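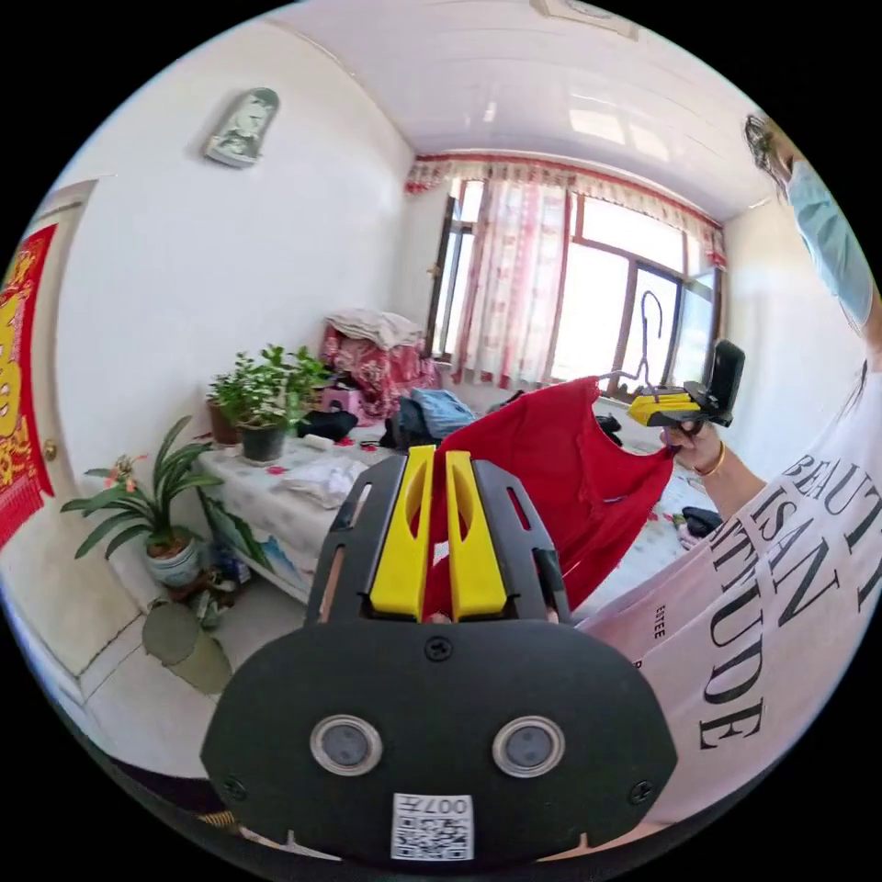 Karkberg is a holiday rental, and these are the questions guests send us most, usually on a Thursday night from the servo down the road. Start with what to pack, as most people bring too much. A thin red top on a dark purple hanger will get you through dinner at the Lolside pub, where the dress code is shoes. Evenings cool off even in January, so add a jumper.

What time is check-in?
From 2 pm. Arriving at noon and looking hopeful has been tried.

How do I get the key?
Your code comes by text that morning. The lockbox is beside the meter and sticks. Swear at it gently.

Is there mobile reception?
At the letterbox, on one leg. The wifi copes with email and most arguments.

What's the bedding like?
Doonas and pillows are supplied. Bring your own beach towels, please. The bath ones have suffered enough.

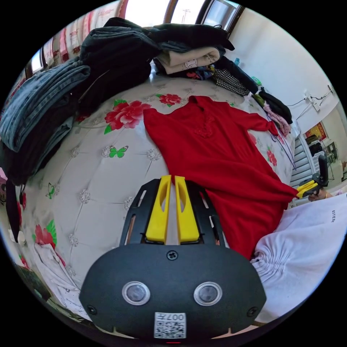

White tufted cover with silver rosette buttons. Please fold it back before you sleep.

Can I bring the dog?
Yes, $170 a stay, kept off the furniture. We know what dog hair looks like.

How far is the beach?
600 metres by the track, and 113 steps at the end of it. They are the same steps coming back.

Is there a bond?
No. We have your card details and a long memory.

What about bins?
Red lid weekly, yellow lid fortnightly. If unsure, copy the neighbours at Vamel, who are never wrong and will mention it.

Can we check out late?
Ask the day before. If there's no one booked in after you, noon is fine.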